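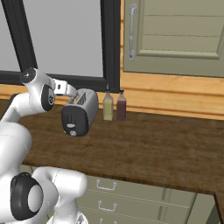
Toast jobs are where most of us get cocky with a kitchen arm, and I got cocky in May. My arm stopped partway through a pick with the slots already hot, wouldn't go forward, wouldn't back out, and sat there throwing a joint limit fault while I flapped a dish towel at the smoke alarm. No damage, but I learned a lot! The worst spot for a stall is the one you see with the white arm here, fingertips just over the slots, because all the heat goes straight up into them. I also wouldn't keep bottles that close to the toaster. If one of them is oil, move it to the far end of the counter before you run anything.

Some things I do now, and I love how much calmer breakfast is:

Plug the toaster into its own switched outlet, one you can reach without leaning past the arm. Mine is 44 inches from the toaster and that feels about right for my kitchen.

Hit the stop button first, then cut power to the toaster. Don't grab the arm. Mine sags a little when the brakes let go (yours may not, check the manual).

Wait 120 seconds after the toast pops before sending the arm in. Yes, the toast is a bit cooler. Butter it anyway.

Teach a "lift straight up" move and test it cold, with the toaster unplugged. I run it 2 times whenever I've shifted anything on the counter, even by an inch.

Never let metal fingers go down into the slots. Hanna Kołodziej wrote in to say she raises the bread with the lever and has the arm pinch only what sticks out. Great tip, and I've switched to it.

Crumbs! Empty the tray before a long session. Half my smoke was old crumbs.

If the fault comes back after a restart, leave the arm off and write down the code and the pose it stopped in. Anas Ramadan at Cullinane found my trouble from those notes: the elbow was nearly at its limit, and sliding the toaster 2 inches toward the base fixed it.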